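Robot Handling Lab, Unit 6: Comparing Hand-Held Grippers
Notes for the second half of term
Instructor: Violeta Insaurralde. Lab assistant: Octavio Bustos.

Read before the session. If you read it during the session I will know, because you will ask me where the screws are.

6.1 What we are comparing

Three sets of fingers go on the same handle this unit. The Gandico fingers are the blunt ones with the flat pads. The Cirinel fingers are narrower and softer and leave black marks on anything pale. The Perkell fingers are printed down the hall and vary with the mood of the printer. You will use all three, and you will develop a favorite after ten minutes, and your favorite will be the one you tried first. Write it down anyway. It's useful to look back at in August, when you are older and more bitter.

The question for the unit is a small one. Given a thin, smooth, round thing on a flat surface, which finger lets an ordinary person pick it up and put it where they meant to? Every catalog answers this with a picture of an egg. We don't care about eggs. An egg has a middle you can find.

6.2 Start with the fingers open

Most of the trouble in last year's recordings was there before anyone had touched anything. People came in with the fingers half closed, knocked the rod, chased it, and then blamed the pads. Open fully before you come down to the board. Both fingers should be in view at the bottom of the picture, with clear wood between them.
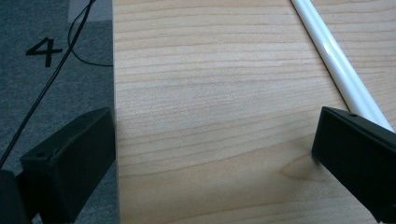 Florencia Huenchumán objected to this in the review, and her objection stays in the notes: opening all the way every time adds travel, travel adds time, and a person setting a table at home would never do it. She would rather we let people approach however they like and score the mess. She may well be right about people at home. For the comparison we still open fully, so that every finger set gets the same bad start.

6.3 The opening check

Before the first trial with any finger set, hold the gripper still over the board, open, and record a short stretch of nothing happening. You are looking for four things.

Do both fingertips show? If one has wandered out of view, the camera mount has slipped and you need to tighten it.

Can you see the small screw hole on each finger? If the hole is hidden, the finger is probably on backward. This has been done by people with doctorates.

Is the rod resting on the board, and can you tell from the picture that it is? Glossy white on pale wood is a hard case. Look for the bright line along the rod and the shadow beside it. Software that finds the first one and ignores the second will happily report a rod floating in midair.

Is anything else in view that could pass for a finger, an edge or a rod? Cables are the usual culprit. A slim black cable on gray carpet has fooled two detectors and one instructor.
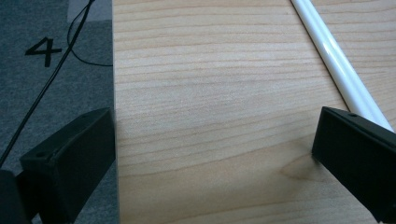 Photo: Rocío Orellana / Robot Handling Lab

Record the check again whenever you change fingers, drop the gripper, or lend it to another group. These turn out to be the same event more often than you would like.

6.4 Trials

Each group does 80 pickups per finger set, or gives up at 11 drops in a row, whichever comes first. Nobody has reached the second limit with the Gandico fingers. The Perkell fingers got there before lunch.

Score each pickup as one of the following:

Clean: closed once, lifted, placed.
Fussy: closed more than once, or nudged the object first.
Dropped: left the surface, came back without being asked.
Void: the operator sneezed, the battery went, the fire drill.

Do not invent a fifth category. Abelardo Fuentealba's group handed in a sheet with "nearly" on it, used 253 times.

6.5 Chopsticks, or where flat pads earn their keep

The rod is practice. The place setting is the part that goes in your report, and it is harder than it looks from a chair. A chopstick tapers, so the pads meet a different width depending on where you take hold, and a grip that is square at the thick end can pivot nearer the tip. It also has to be held at an angle that suits whatever comes next. With the stick upright between the two pads, as here, the operator has a straight line to judge tilt against, but the camera is left with a blurred white stripe down the middle of its view, in front of the placemat it might want to aim for. Put that in your notes as a cost. The striped weave of the mat is a second one: the stripes lean much the same way as the chopsticks lying across the table, and an edge finder tuned on plain wood may take an interest in them.

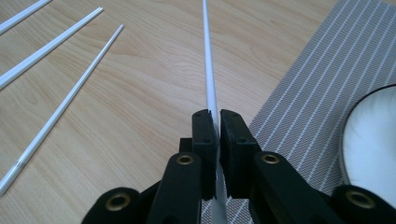 Grip position deserves its own column on your sheet. Write thick end, middle or tip, and don't write "normal." Look along the linkage as well as at the pads, since play in a pivot shows up as a twist at the fingertip long before you can feel it in the handle. The brass rings on the arms make decent landmarks for this: pick the upper pair, compare their heights in a closed grip, and see whether they stay level from one recording to the next. If they drift, tell Octavio before you tell your report.

6.6 What to hand in

One score sheet per finger set, the opening checks, and a page of writing. Use the Yáñez template for the sheets. Its totals column adds up to 100 percent only if you leave the void row out, and yes, it has been reported.

On the page, say which fingers you would give to a stranger with no training, and what they would break first. Name your own favorite from the first ten minutes too, and whether you still hold with it.

Sheets go in the tray outside the lab by 4 p.m. on the last day of the unit. Fingers go back in the labeled bags, left with left and right with right.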